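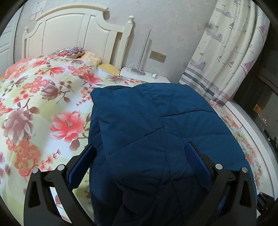
Re: [南看台] 租借出去的球员,工资到底谁在付?

上一封 下一封 按主题 按作者 返回列表

各位好:

Léonie 这封信问得太好了,我昨晚看完就想回,结果写着写着过了半夜,今天早上又删了一半重写。租借这件事我琢磨了好几个赛季,难得有人愿意聊,大家多担待,下面会很长!

先把她的原信引上来,免得新加进来的朋友还要去翻存档:

> 发信人:Léonie Hamel
> 主题:租借出去的球员,工资到底谁在付?
>
> 大家好,我潜水很久了,第一次发信。
>
> 冬窗的时候 Castance 把 Vidal 租给了 Brondau,到现在三月了,他在那边踢得风生水起,我每个周末都得开两个直播窗口。可是我和我弟弟为了一件事吵了好几顿饭:他坚持说人一走,工资就全归 Brondau 付了,Castance 一分钱不用出,等于白白省下一份薪水,所以租借永远是划算的。我觉得没这么简单,可又说不出哪里不对。
>
> 另外还有几个问题,一起问了吧:
>
> 一、新闻稿里写"附带买断选项",和"附带买断条款"是一回事吗?
> 二、下个月 Brondau 要来我们主场,Vidal 能上吗?我想去看他,票都看好了。
> 三、如果他在那边坐冷板凳,我们能把他叫回来吗?
> 四、Seretti 也租出去了,可是一直没怎么上场,听说他们那份合同里有"出场次数"的东西,这是罚款还是什么?
>
> 谢谢各位,问得很外行请别笑。
>
> Léonie

一点都不外行。上次球迷座谈会上有人提第一个问题,台上两位答得还不一样呢。

先说工资

你弟弟说对了一半。租借期间,球员和母队的合同一般还在,或者在某些国家的做法里暂时中止,由球员和租入方另签一份。无论走哪条路,工资怎么分都是两家俱乐部谈出来的,写在租借协议里。全部由租入方承担的有,对半的有,母队继续付大头的也有,而且比很多人想的多得多。

为什么会有母队肯付大头?你想想一个薪水很高、状态又下滑的球员。小球队想要他,可是付不起。母队这边他反正也不在教练计划里,留着就得付全额。那么只要对方肯出哪怕一小部分,账面上就已经比留着强了。反过来,一个大家都抢着要的年轻人,母队完全可以要求对方包下全部工资,再加一笔租借费。

所以看到"省下一份薪水"这种说法,我都要先问一句:省下了多少比例?Vidal 这份协议两边都没公布,列表里有人猜七成,有人猜全包,我看都是猜。我自己倾向于 Brondau 付了多数,因为他们冬窗刚卖掉一个前腰,位置和工资空间都腾出来了,但这也只是我的猜测,请别拿去当证据跟你弟弟吵!

还有一个很容易漏掉的地方:奖金。基本工资谁付是一回事,出场奖、进球奖、不丢球奖又是一回事。我见过的写法里,和比赛挂钩的奖金多半由租入方付,道理也好懂,球是给他们进的。可是母队合同里如果有忠诚奖金,或者签字费分期到了日子,那一般还得母队来掏。签字费分期这一条,球迷算账的时候几乎总是忘掉。

租借费和工资是两笔钱

租借费是租入方付给母队的,跟球员本人没关系。可以是零,可以一次付清,也可以按条件浮动。我最喜欢研究的就是浮动的这种,因为里面能看出两家俱乐部各自在担心什么。

比如母队最担心的是孩子过去坐板凳,白白浪费半年。那它就会提:你用他用得越多,租借费越低;你不用他,就得多给我钱。这正好是 Léonie 的第四个问题,Seretti 那份里的"出场次数"很可能就是这一类。按当地报纸的说法,他的门槛是首发 11 场,达到了租借费就减,达不到就按原价。你可以叫它罚款,但协议里一般不这么写,写的是"租借费调整"。效果嘛,对租入方的体育总监来说,每次教练排首发名单的时候,财务那边都在旁边看着。

这种条款我真心喜欢,对年轻球员是一种保护。当然也有副作用。有的教练会在第六十几分钟把人换上去凑数,所以现在写得细的协议会规定,要首发才算,或者要踢满多少分钟才算。光写"出场"两个字,那补时阶段上去跑两步也是出场。Seretti 那份如果真写的是首发,说明我们这边谈判的人还是很有经验的。

另外请注意受伤。要是球员自己伤了,场次怎么算?有的协议会按缺席的轮次等比例减门槛,有的干脆不写,到时候两家再吵。

选项、义务,还有"条款"这个词

第一个问题。"买断选项"是租入方的权利:到期了我想买就按约定的价钱买,不想买就还给你。"买断义务"是到期必须买,或者某个条件一达成就必须买。中文报道里常常统一写成"买断条款",读者就分不清了。所以回答你:看到"条款"两个字,什么都别下结论,去找俱乐部官网原文,看用的是哪个词。

有条件的义务特别有意思。常见的条件是球队保级、升级、拿到某项赛事资格,或者球员踢够多少场。大约二十场是我在公开报道里见得比较多的数字。接下来好玩的地方来了:一个球员踢到第 19 场,状态很好,忽然连着几轮不进名单,赛后教练说"战术考虑"。球迷论坛立刻就炸了。我不敢说每次都是为了躲那个条件,教练确实会轮换,可是你要是知道合同里有这么一行字,看名单的心情就完全不一样了!

那为什么不直接买,要绕一个弯先租?最主要是钱的时间。先租后买,转会费可以落到下一个财年,对现金紧张的球队是救命的。其次是试用,租入方能看半年真人,再决定要不要花大钱。对母队来说,给对方选项等于把主动权交出去了:球员踢好了,对方按旧价买走,你赚不到涨价的那部分;踢砸了,人退回来,你手里的资产还跌了。所以给选项通常要收好处,要么租借费高一点,要么留一个二次转会分成。

Vidal 这份,官网写的是"不附带买断选项"。所以看直播的时候可以放心地高兴,他夏天是要回来的。至于回来以后会不会被卖,那是另外一封信的话题了,我已经攒了一肚子话。

他能不能踢我们

第二个问题,这个你买票之前一定要弄清楚。各国联赛规定不一样,有的联赛直接规定租借球员不能对阵母队,有的联赛不管,由两家俱乐部在协议里自己约定,还有的赛事禁止俱乐部之间这样约定,理由是不能让外人影响对手的排兵。杯赛和联赛也可能各是各的规矩,同一对球队,联赛不能上、杯赛能上,这种情况是有的。

我们联赛属于可以由双方约定的那种,而 Castance 这几年往外租人,几乎每一份都写了回避。我翻了翻自己的小本子(是的,我有一个小本子,从搬到南看台那年开始记的),在同联赛租出去的人里,只有一个上场踢过我们,而且还进了,那天我旁边的大叔鼓掌也不是,骂也不是。所以我估计 Vidal 下个月会坐在看台上。不过坐看台也很好呀,赛前他多半会过来跟大家打招呼。票还是买吧,建议买靠近客队通道那一侧的,16 区往右视线最好,比我们平时站的地方还近。

召回

第三个问题。能不能叫回来,要看协议里有没有召回条款,还要看转会窗。有召回权,一般也只能在窗口开着的时候行使,因为球员的注册要转回来。Vidal 是冬窗走的,现在窗口关了,就算我们后防线全躺下,他也回不来。个别地方对门将有紧急安排,那又是另一套规矩,这里先不展开。

夏天租出去、约定一整季的球员,才比较常见到冬窗召回这一条。母队爱写,租入方不爱写。换你当教练也一样,辛辛苦苦把人练进体系里,到了一月份被一个电话叫走,剩下半个赛季怎么办?所以召回权也是要拿东西换的,有时候是免租借费,有时候是约定召回时赔一笔钱。还有一种写法我觉得很公平:只有在前半程出场少于某个数的时候,母队才有权召回。用得多就不许叫回,用得少随时叫走,两边都没话说。

至于 Seretti,他是夏天走的,冬窗没有被召回。要么没有这个条款,要么我们觉得他在那边训练也有价值,又或者回来同样没位置。看我们现在边路的竞争,第三种我觉得最像。心疼归心疼,他上个月替补那场的两次内切真漂亮,请没看的朋友一定去找录像,下半场,右路,第二次那脚打在立柱外侧,我从沙发上直接站起来了。

再补一点关于伤病和医疗

本来没人问,写到这儿手停不下来。租借期间受伤,日常治疗一般由租入方的队医负责,但是要不要做手术、在哪里做,母队通常会要求事先同意。大的伤病,球员常常会回母队康复。工资在这段时间怎么分,又要看协议。写得好的协议会有一段专门讲这个,写得糙的就一句"双方友好协商"。看到这六个字我总替两边的法务捏把汗。

国家队征召也类似:通知发给谁、球员从哪里出发、回来先到哪家报到,都得有人管。年轻国脚租到国外的时候,这些琐碎事情真的会耽误比赛。

给 Léonie 和弟弟

如果下次吃饭又吵起来,可以请他先回答:工资分了几成,奖金归谁,签字费还剩几期,租借费浮不浮动。四样里面有一样答不上来,就请他洗碗。

也想问问列表里看低级别联赛的朋友,你们那边的租借协议是不是简单得多?我听说有的只有一页纸,甚至月租,踢一个月续一个月。要是谁手上有公开过的文本(俱乐部自己放在网上的那种就行),发个链接来吧,我特别想看看!还有,有没有人记得 Castance 前几年从 Brondau 租来的那个左后卫,当时官网写的是选项还是义务?我本子上那一页被咖啡泡过,字认不出来了。

下个月主场见,我照旧提前到,在卖热汤的那个窗口旁边。

南看台,老位置

> Léonie 在另一封里补充:
> 忘了问,租借的球员球衣号码是不是每次都要换?我弟弟非说要留着原来的。

号码这个简单,到了新队就按新队的空号来,原来的号母队留不留都行。我们这边把 Vidal 的号空着没给别人,我看着挺安心的。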